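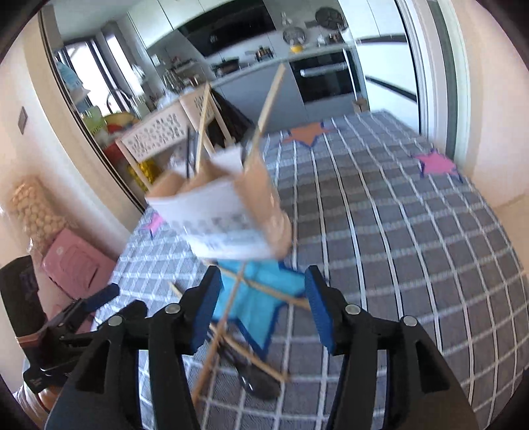
Le bateau en carton et papier, avec ses mâts. Derrière, la cuisine.

radeau_vert
Bonsoir à tous. Chantier naval domestique lancé en novembre, toujours pas de mise à l'eau. La coque est en carton habillé de papier imprimé, les mâts sont des pics à brochette Sulell (paquet de 108, on en retrouve jusque dans le tiroir à chaussettes). Les croisillons tiennent, les mâts beaucoup moins. Dès qu'on déplace le bateau, ça penche. Quelqu'un a une méthode ?

calfat22
La colle Prunar, une goutte au pied de chaque mât, et une nuit de patience. Oui, toute la nuit.

radeau_vert
La patience, dans cette maison, se mesure en minutes. Elle a moins de dix ans et elle a déjà invité ses peluches au baptême.

mimi_carton
Pas d'accord avec la Prunar : sur du papier fin, ça gondole et ça se voit de loin. Il faut un pied de mât dans la cale. Un bout de rouleau en carton collé au fond, les pics plantés dedans, terminé. Chez nous le Calness II a tenu tout un hiver comme ça, chat compris.

calfat22
Un rouleau dans la cale, autant y mettre un frigo. Et le poids ?

mimi_carton
Du papier à 500 g/m² pour la coque et tu n'entends plus parler du poids.

calfat22
500 pour un jouet ! Pourquoi pas 900, et on l'immatricule. Avec 20 cm de coque environ, du carton de boîte à céréales suffit.

radeau_vert
Bon, j'ai du tube, j'ai des pics. Essai en cours sur fond d'étoiles, le coin cuisine n'a jamais été aussi maritime. Deux pics dans le tube pour commencer, on verra pour la coque ensuite. 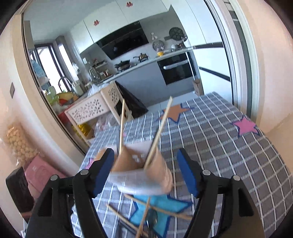

Lill répond que deux pics dans un tube vide vont se balader de toute façon, et qu'il faut bourrer l'intérieur de papier froissé avant de les planter. Elle ajoute que les croisillons feraient un très bon pont, si le capitaine est d'accord.

radeau_vert
Le capitaine veut une prison pour pirates. Mais le papier froissé, je prends, j'en produis beaucoup en ce moment.

calfat22
Une goutte de Prunar par-dessus et je me tais.

mimi_carton
Alors mets-en deux.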